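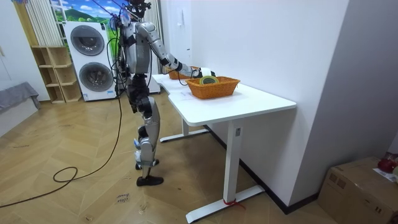 Sorting a Tabletop with Open Baskets

Open baskets suit a worktable that changes jobs during the day. The method below needs 2 rectangular baskets, plain paper and a black marker.

Choosing the basket. Plastic rattan is the practical weave for food. It wipes down, and it does not shed fibers the way willow does. Check the rim first. A thick rolled band on all sides keeps the shape when the basket is lifted by one edge. Run a fingertip along the inside of the weave; cut ends that catch skin will also mark soft fruit.

Labeling. Write one word on a sheet of paper and lay the sheet flat at the front of the basket. Lowercase is fine. Tags tied to the rim turn over and get in the way of the hand – paper on the table does neither. When the contents change, replace the sheet.

Placement. Keep the basket in daily use close to the front edge and the other one farther back. Leave a hand's width between basket and label.
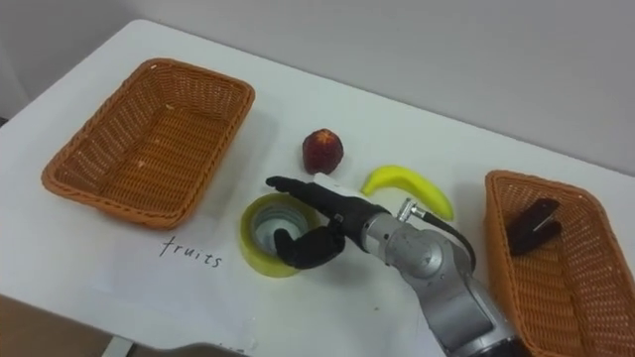 Empty basket with its "fruits" label, banana and red fruit outside it on the table.

Loading fruit. Firm fruit goes in first, bananas last and on top, curve upward. Keep to a single layer where possible. Bananas speed the ripening of whatever sits beside them, so move them out if the rest has to last more than 3 days.

Tape, scissors and the like. A roll of tape can lie flat in a basket, but food should not share that basket. Give tools their own sheet and their own word.

Cleaning. Shake out crumbs, wipe with a damp cloth and mild soap, and dry upside down. Scuffs on a matte white top usually lift with a melamine sponge; try a corner first. Marker on the tabletop itself comes off with rubbing alcohol on most laminates – not on painted wood.

Kurniawati Raju
Updated December 25, 2022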